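The Trial Period

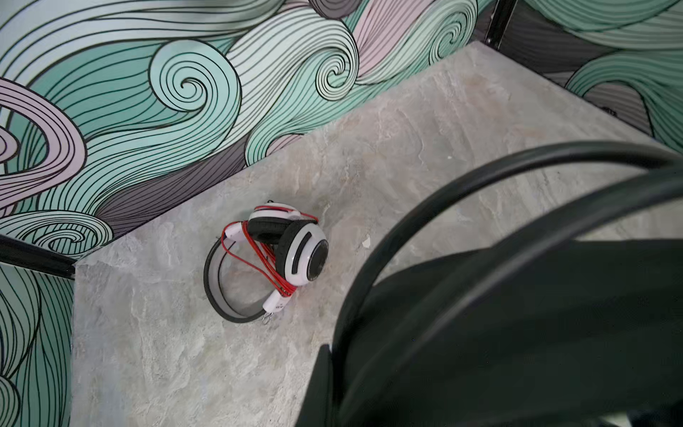
The man from Clodier was named Ramiro Toledo, and he said the arm would sort anything we put in front of it. The lease was 3000 a month with the first two weeks free. I signed for the two weeks.

I ran the lost property office at Undell station. In August we took in more than we could shelve. Umbrellas, even with no rain. Phones, shoes, a great many headphones. Each one had to be picked up, looked over, described on a card and put in a bin. Rhys Partington had done that job before me and left me his cards, forty drawers of them.

"It does the picking up and the writing," Toledo said. "You do the counter."

"What if it gets one wrong?"

"You press the yellow key and tell it. It learns your way of doing things."

He left me a thin manual and his phone number.

The first day it did umbrellas and was slow. By the third day it was faster than I was. It set a thing down, moved back, looked, and printed a card. The cards were good. They were better than mine in the afternoons, when I got tired and wrote "scarf, blue" and left it at that.

On Saturday I came in at six to catch up on the phone messages. The printer was already going. The headphones were next in line, a white and black pair with a red cable wound around them. I read the card when it dropped.

"Headphones, over-ear. White, black pads. Red cable. Folded by owner. Please keep cable as found."

I read it again. The last sentence was not in the format. I pressed the yellow key and typed that the cards were for description only.

The arm picked up the headphones and put them in the bin without disturbing the cable. It went on to a shoe.

I called Toledo at nine. He was eating something.

"It's from the old cards," he said. "You loaded the old cards, right? It picks up the style."

"Rhys never wrote that."

"Somebody did. It doesn't make things up. Check the drawers."

I had two hours before the Plesov train, so I checked the drawers. Rhys had small, square handwriting and he pressed hard. Most of his cards were like mine. Then, in the drawer for the winter his wife was sick, they changed. "Glove, left, wool. Mended at thumb. Please keep mend to the outside." "Lunch box, green. Note in lid. Please keep note." It went on for two drawers and then stopped, and he was back to "glove, left."

I put the drawers back in order.

A woman came to the counter a little after the Plesov train got in. She gave the name Sakamoto and said she had lost some headphones, white, with a red cord. I brought them out and set them down. She didn't try them or check them for damage. She put one finger on the cable where it crossed the band.

"That's how my son does it," she said. "He's away now."

She signed and left. I stood there a minute and then went in the back. The arm was holding a child's raincoat up by the collar, turning it to see the other side.

I pressed the yellow key and took back what I had typed. Then I found the lease form in the desk and looked for a pen.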